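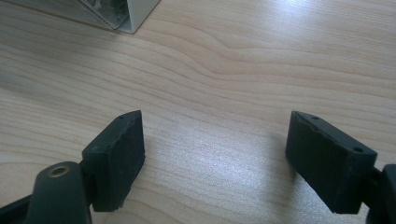 The gripper arrived at Simard in September, along with a laminated card that said WELCOME YOUR NEW TOOL and a man from Edon who stayed for lunch and left before the questions.

Fouad Tarawneh had repaired hearing aids at the same bench for 18 years. He had small tweezers, medium tweezers, and a pair he wouldn't let anyone touch. Now he had two black pads on a handle, and the job of picking things up with them so that a machine named Vada could learn how he did it.

"Just work normally," said Costus, who managed the floor and had been told to say this.

"Normally I use my fingers."

"Normally, but with that."

So Fouad picked up a battery door. He put it down. He picked it up again, slower, in case Vada was taking notes. By ten in the morning he had opened and closed the jaws so often that he caught himself doing it with his free hand at the coffee machine, pinching the air in front of the sugar.

The target was 3595 pickups. A screen on the wall kept the tally, and people who had never asked after his work in their lives began stopping by to read it. Someone from payroll brought a chair. When he dropped a screw, the screen said TRY AGAIN! with the exclamation point, and payroll clapped.

What bothered him was the thinking. He had always turned a casing a little to the left before lifting it, and until the gripper he had not known this. Now he knew it, and couldn't do it. He turned things left, he turned them right, he hovered over the bench with the pads wide open and nothing between them, like a man trying to remember a word.

"You've stopped," said Costus.

"I'm deciding."

"Can you decide while moving?"

In the afternoon he learned from the screen that he sighed 11 times an hour. He asked whether Vada needed the sighs. Costus went away to find out, and came back at 4 to say that Edon would like them kept in, for now.

Fouad nodded. He set the battery door down on the bench, turned it a little to the left, and sighed with great care, so it would get that one right.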